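Home | About | Projects | Reports | Contact

Pommont Toy and Gift Reuse Project: progress report to the Trummont Fund
4/8/24
By the project coordinator

Print this page | E-mail this page

The sorting stage is now well under way. Your grant of £2095 was paid in two parts and the second part has reached our account. We have spent 80 per cent of the first part, mostly on shelving, table covers and postage to the Nava store.

Donated items come in mixed together, so small toys, craft pieces and gift pouches have to be gone through at the table one at a time. Loose pieces go into clear jars with screw lids, where staff can find them without tipping everything out. Toys with ribbons, pegs or other small parts are checked before they are priced, and anything with a part that pulls away is kept back from the under-threes shelf. This is slow work and we had not allowed enough hours for it in the plan.

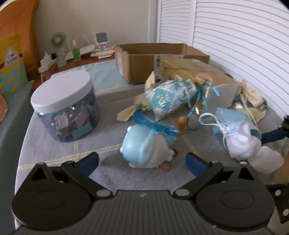

Sorting table, with penguin-like toy, storage jar and drawstring sachet.

Packaging has been the other main job. We agreed in the spring that boxes in good condition would be kept and used again. Flat and closed boxes are stored apart from the open ones, which serve as holding boxes for pouches and soft items until these are matched with something to go in them. Drawstring pouches are popular at the Didico shop and we would like to keep a steady supply of them there. Printed boxes are harder to place. Some customers like them as they are, and others ask for plain card.

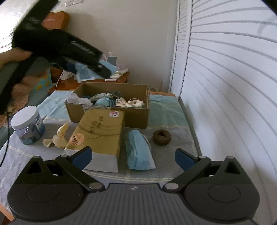 Didico shop has asked that old labels be left on the boxes until they reach the counter, as peeling them early tears the card and the box then cannot be sold as a gift box. We have agreed to this for August and will look at it again afterwards.

Still to do: a second set of shelves for the pouches, a price list for boxed items, and a decision on whether Nava can take stock every fortnight. The shelves are quoted at £95 including delivery. We would like to meet this from the second part of the grant and ask for your agreement before we order.

Print this page | E-mail this page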